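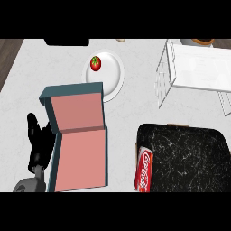 Slow-roasting tomatoes is a fine way to use up a whole day and end up with very little food. You start with a mountain of tomatoes and finish with a jar you could lose behind the mustard. I do it every October anyway, when the last of the garden gives up all at once and the neighbors stop answering the door. Before you commit, do a taste test. Put one small red tomato on a plain white plate, green star still on top, and give it a minute of your full attention. Then eat it. If it tastes of something, have it in a sandwich and be happy. If it tastes like a damp rumor, it belongs in the oven with its friends.

What you need

Over 50 small tomatoes, or as many as fit on two sheet pans in one layer
Olive oil
Salt
A few garlic cloves, skins on
Thyme, if you have it
A day when you don't need the oven for anything else

The recipe on the back of the Merno salt box calls for sugar too. I tried it and got jam with ideas above its station. Leave it out unless your tomatoes are truly sour.

Getting ready

Heat the oven to 200 degrees Fahrenheit. If yours won't go that low, use the lowest setting it has and start checking early. My old Tollton oven thought 200 was a personal opinion, so I now keep a cheap thermometer hanging from the rack.

Pull off the green tops and rinse the tomatoes. Dry them well on a towel. Cut each one in half around the middle, not from top to bottom, so the seeds are open to the heat. You will get bored at the halfway point. Put the radio on.

Line the pans with parchment. Bare metal works, but you'll be scrubbing until spring.

Roasting

Lay the halves cut side up. They can be close but shouldn't touch. Drizzle with oil, then salt lightly – they shrink a lot and the salt doesn't. Tuck the garlic in the gaps and scatter the thyme over everything.

Put both pans in and leave them for 2 hours. Swap the racks, turn the pans front to back, and go away again. Small tomatoes take four to five hours in all, big ones six or more. You want wrinkled edges and a middle that still gives when you press it. If they rattle when you shake the pan, you've made chips. Chop them into soup and tell people you meant to.

Storing

Let them cool on the pan. Pack them in a clean jar, cover with oil, and keep it in the fridge for up to four days. Take the garlic out first and eat it on toast. Garlic sitting in oil is a real botulism risk, so don't leave the jar on the counter, however nice it looks next to the Kioko pepper mill.

For longer keeping, skip the oil and freeze them flat on a tray, then tip them into a bag. I counted on last year's lasting until March. They were gone by the first snow, mostly eaten standing up with the freezer door open.

Updated 02/11/2020: several readers in Podcombe asked if canned tomatoes will do. Whole ones, drained and halved, yes – add an hour and lower your hopes a little.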